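Section 3: Connecting the Kestedix dehumidifier to the mains

3.1 Before you start

Let the unit stand upright for 3 hours after delivery. Check that the water tank is pushed fully home and that the float inside it moves freely.

Place the unit on a firm, level floor, with a clear gap to the wall behind it and nothing resting on the top grille.

3.2 Choosing the socket

1. Use a wall socket within reach of the fitted lead.
2. Switch off at the wall, if the socket has a switch.
3. Push the plug in fully.
4. Switch on and wait for the standby lamp.

Caution: Do not run the unit from an extension reel or a multi-way block.
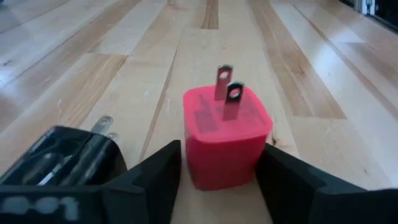

The Kestedix is sold in several countries and the fitted plug depends on where it was bought. Check the rating plate behind the tank before plugging in, and compare the voltage on it with your supply. Small adapters with two flat prongs, like the red one, have no earth pin and must not be used with this unit. If the fitted plug does not match your sockets, ask your Chowdhury dealer for the correct lead, part 132.

Note: An adapter changes the shape of the plug only. It does not change the voltage.

3.3 First run

1. Close doors and windows.
2. Press POWER. The display shows the current humidity.
3. Press SET until the display reads 63.
4. Leave the unit running overnight.

The fan starts at once. The compressor follows after a short delay and makes a low hum. If the display shows E13, the tank is not seated. Take it out, refit it and press POWER again.

3.4 Moving the unit

Switch off at the wall, pull out the plug by its body and empty the tank. Wind the lead loosely round the rear hooks. Keep the unit upright when carrying it up or down stairs.

For continuous draining with a hose, see Section 4.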